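Food & Home > People > Table Talk
Filed under: Interviews, Baking, Small Spaces

Khôi Cù lays a table fast. Tray down, tongs down, cloth, plate, cup, spoon. Then he stands back and moves the tongs a bit to the left. Then back again.

"It bugs me when they're too close to the plate," he says. "People think they're part of the place setting. They're not, they're for everybody."

He runs Jirklow, a breakfast pop-up that does mornings in other people's rooms. Offices mostly, a library once, the back of a tile showroom called Nirnix for most of last winter. Before that he spent six years at Mussa, a hotel cafe where the buffet was forty feet long and, he says, joyless.

"Everything in steel pans. Everything the same color. You'd walk past it and not want any of it."

So now it's small. One tray, and mixed. He's firm on mixed. A doughnut with bright glaze, a chocolate muffin, a long roll, a couple of plain round buns for people who dont want sugar at 7:20 – that's when most of his tables open, and he's had complaints about the 20. "720, on the invoice. Someone thought it was the price."

Why plain buns, when the glazed stuff always goes first?

"Because of the second person. First person takes the doughnut, fine. The second person is standing there with a plate and maybe they had eggs at home. They want something little. If it's all icing they put the plate back and they don't sit down."

Sitting down is the whole point, according to him. He'd like people to stay for one cup. The cloth helps. He buys them in soft greens and washes them himself, no ironing, folds them damp. Plates are from thrift stores, flowers on them, no two sets the same. A white cup goes with any of it so the cups are always white.

"I had 200 matching plates at one point. From Kiltier, the rental people. Beautiful plates. Gave them back after 2 jobs. It looked like a wedding."

The colored tray was an accident, kind of. His old one warped in December and the shop had pink. He thought he'd hate it. Then he noticed anything brown looks better on it, and he's never gone back to white trays on white tables. "The food just dissapears on those."

Costs? He makes a face. He started with 2000 dollars, most of it gone on a mixer he still calls too big. Rolls and buns he bakes the night before. Muffins in the morning. The doughnuts he won't talk about, except to say that the orange ones get asked for by name, and that the name is just "the orange one."

Any advice for someone doing this at home, for six or so friends on a weekend? Lots. He talks while wiping down the counter and doesn't look up.

"Put the tray at an angle. Don't line stuff up in rows, it looks like a store and then people feel bad taking from the middle. And get real tongs. Metal, long, with the flat ends.
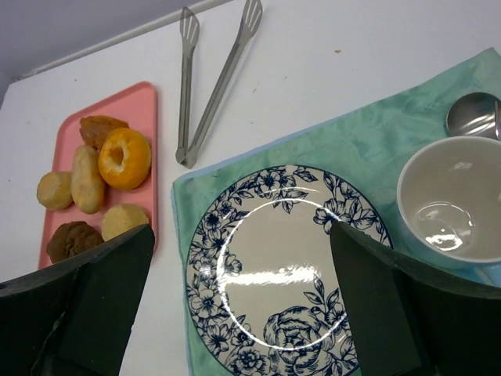
Little plastic ones bend and then a bun goes on the floor and everyone's embarassed. And put the spoon out even if you think they take it black. They might change their mind – I do, half the time."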